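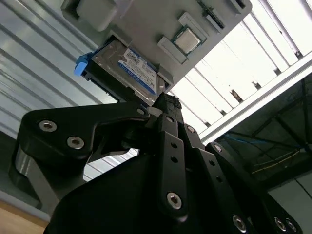 RAVARD OPENS CONTRACT REGISTER TO ALL PURCHASING CUSTOMERS

Irnthorpe, 2023-05-13

Ravard, the purchasing software company based in Irnthorpe, has released its contract register to every customer on a standard licence. The register keeps signed contracts, renewal dates, notice periods and price schedules in one place, and sends reminders to the people responsible before a notice period runs out.

It has been available as a paid add-on until now. Existing customers will see it in the left-hand menu the next time they log in, under Contracts. They do not need to install anything or sign a new agreement.

Why renewals get missed

Most buying teams put a good deal of work into choosing a supplier. Requirements are written, bids are compared, terms are argued over and the contract is signed. After that the document often goes into a shared folder or stays in the inbox of the person who negotiated it. If that person changes job, the notice date can go with them.

Many service contracts renew automatically for a further 12 months unless the customer gives notice in writing, sometimes 90 days ahead. A team that finds the contract 80 days before it ends has already missed the chance to go back to the market, and will usually pay whatever uplift the contract allows.

The Ravard register works from the notice date, with the end date shown next to it. When a contract is added, the user enters the end date and the notice period and the system works out the last day on which notice can be given. Reminders are counted back from that day.

What the register does

Each contract has its own page. It holds the signed document, any variations, the price schedule, the named owner and a deputy. Both owner and deputy must be filled in before the record can be saved. If a user's account is closed, their contracts are passed to the deputy and the head of purchasing receives a list of what has moved.

Reminders go out by email at six months, three months and one month before the notice date. Customers can change these intervals for a single contract or for a whole category, so that a cleaning contract and a payroll system need not be treated alike. A reminder stays open until the owner records a decision, which can be to renew, to renegotiate, to end the contract or to run a new tender. Where the decision is to tender, the old specification and price schedule can be copied straight into a new sourcing event.

Price schedules can be checked against invoices. If a supplier charges more than the agreed rate for a listed item, the line is flagged. The register does not block payment – that remains a matter for the customer's finance system.

Searching is by supplier, category, owner, value or any word in the contract text. Scanned contracts are read on upload, though Ravard advises customers to check the dates by eye, especially on older scans and on anything with handwritten changes.

Tested with Heitmann

The new version was tried out by Heitmann, a maker of commercial kitchen equipment, which had over 4,000 supplier agreements spread across five sites. Of these, 700 turned out to be duplicates or had already ended. The remaining records were loaded by Heitmann's own purchasing staff using the bulk upload sheet, beginning with utilities, freight and maintenance.

Two changes were made as a result of the trial. The bulk upload sheet now accepts contracts with no fixed end date, which it had previously rejected. Framework agreements can also now be shown with the individual orders placed under them, so that the owner sees the total committed spend on one page.
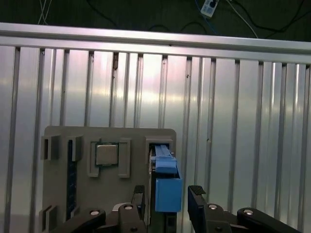

Rigoberto Bautista said that the first month was mostly spent arguing over who owned what, and that the software could not settle this for anyone. He added that the deputy field had seemed a nuisance at first and had since become the part his colleagues used most. He would still like to see reminders sent to a shared mailbox as well as to a named person, and has asked Ravard for this.

Ravard has confirmed that shared mailboxes will be supported in the December release.

Tarun Kashyap, product manager at Ravard, said: "We charged extra for the register for a few years and the customers who needed it most were often the ones without the budget for it. They were buying a sourcing tool, running good tenders and then losing part of the saving when the contract rolled over. It made more sense to put it in the standard licence."

He continued: "It is a fairly plain piece of software. You put in your contracts, you say who looks after them and it tells you when something has to be decided. The hard work is in finding the contracts to begin with, and we have written a guide on how to go about that."

Supplier records from Dunetti

Customers who also use Dunetti for supplier onboarding can link the two systems. Once linked, insurance certificates, bank detail checks and quality certificates held in Dunetti appear on the contract page, with their expiry dates. A change of company name or address made in Dunetti is shown in the register for the contract owner to accept or reject.

The link is switched on by an administrator under Settings, Connections. Both companies must be set up with the same supplier reference numbers for records to match. Where they do not match, the system produces a list for the user to pair by hand.

Licences and limits

The standard licence covers up to 3,000 live contracts and any number of users. Ended contracts are kept in the archive and do not count towards the limit. Customers who need more room can buy it in blocks, with prices given on request.

Customers already paying for the add-on will have the unused part of their fee credited against their next licence payment. They will be written to separately and need take no action. Their existing records, reminders and user permissions carry over as they are.

Read-only access for auditors and legal advisers is included. It can be limited by category and set to end on a given day.

Help with getting started

Ravard will load the first 200 contracts free of charge for any customer who asks before the end of December. Files should be sent as PDFs through the secure upload page, together with a completed cover sheet naming the owner and deputy for each. Contracts sent by email cannot be accepted.

Online training sessions last 45 minutes and cover adding a contract, setting reminders and handing over records when staff leave. A recorded version is available in the help centre, along with the guide to finding contracts, a blank upload sheet and a short template for writing to suppliers to ask for missing copies.

About Ravard

Ravard supplies sourcing, supplier and contract software to purchasing teams in manufacturing, housing, education and local services. Its software is sold by annual licence, with support provided by telephone and email from the Irnthorpe office.

Press enquiries and requests for a demonstration should be sent through the contact page on the Ravard website, marked Contract Register.

ENDS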